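Thread on sock storage, mostly for people who have a shelf cubby and no drawer. I rebuilt mine in April and have some notes.

Starting conditions: one cubby in the laundry corner, pale lavender walls, off-white floor, no door. Everything small and knit ended up in it. Socks, liners, a hat, the sleeve off a hot water bottle. Retrieval time for a matching pair was bad enough that I started buying duplicates.

The usual advice is to fold socks flat and file them on edge. It works in a drawer because the drawer front and the neighboring rows hold everything upright. An open cubby has no front. Filed socks lean, then slide, and by the end of the week you have a pile again.

So the first question is containment, and the second is fold. Most people do it in the other order and then buy a bin that doesn't fit the fold.

Containment. I tried a Fudine fabric cube first. Looks fine in the store. The walls bow outward once it is two-thirds full, and the base has a cardboard insert that shifts when you pull the cube forward. Returned it.

Second attempt was a Ferell wire tray. Rigid, good airflow, but the wire spacing catches loose knit. I pulled a loop on a wool sock the first day. If your socks are all tight cotton this may not matter to you.

What I use now is a shallow plastic basket. Shallow is the important part. If the sides come up higher than the fold, you can't see what's in there without tipping it. If they're about half the height of the fold, you can read every pair from standing height.

Fold. Three candidates: flat third, cuff roll, loose bunch.

Flat third: lay the pair together, fold toe to the cuff in thirds. Neatest result, most handling. Falls apart if the basket isn't packed tight.

Cuff roll: roll from the toe, turn one cuff over the whole thing. Stays together if you drop it. The objection is that it stretches the cuff, and on thin ribbed socks I agree with the objection. On thick ones I see no difference after a season.

Loose bunch: exactly what it sounds like. Fine for anything you wear around the house, terrible for anything with a mate.

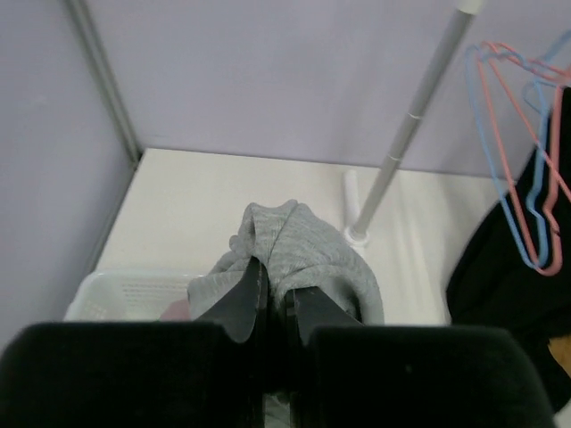 Light grey knit is its own category. Every brand's light grey is slightly different and you will not see the difference until you are outdoors. I pair those by the window, never under the ceiling light.

My rule for the mixed stuff: ankle socks get the flat third, anything mid-calf or taller gets the cuff roll, and single socks go to one corner of the cubby floor outside the basket. If a single has no mate after 2 laundry cycles, it becomes a dust cloth.

On the floor surface. Smooth shelf floors let the basket travel. Every time you grab a pair, it creeps toward the back, and then you're reaching. A strip of Juntunen shelf liner under the front edge fixed it for me. You don't need to line the whole shelf, and a full sheet is annoying to wipe around.

Corners collect lint. Static holds it there and a dry cloth mostly moves it to the next corner. Slightly damp microfiber, wipe toward you, let it dry before anything goes back. I do this when I swap winter and summer socks, so twice a year.

Labels: skip them on an open cubby. You can see the contents. I had one on the old bin that read THIN and it was wrong within a week.

Capacity. Measure with the thick socks. I sized my first bin using summer pairs and it held half as many in winter. If both seasons won't fit, store the off-season ones somewhere else and leave some slack in the basket. A full basket is slower to use than a slightly empty one.

Cost of the current setup was low. The basket came from a kitchen aisle, the liner was left over from a cabinet. I looked at the Hurkum modular inserts, which are well made, but the smallest one assumes a deeper shelf than mine and trimming it removes the lip that keeps it square.

Open problem: delicates and tiny items. They sink under the socks no matter what I do. Next thing to try is a small cup inside the basket, front left, low enough to see into. Will add to this thread once it's been through a few washes.

Replies asking about mesh wash bags for pairs: yes, they work, but fill them loosely. A tightly packed bag comes out of the machine with a damp middle, and then you're laying socks out on the dryer anyway.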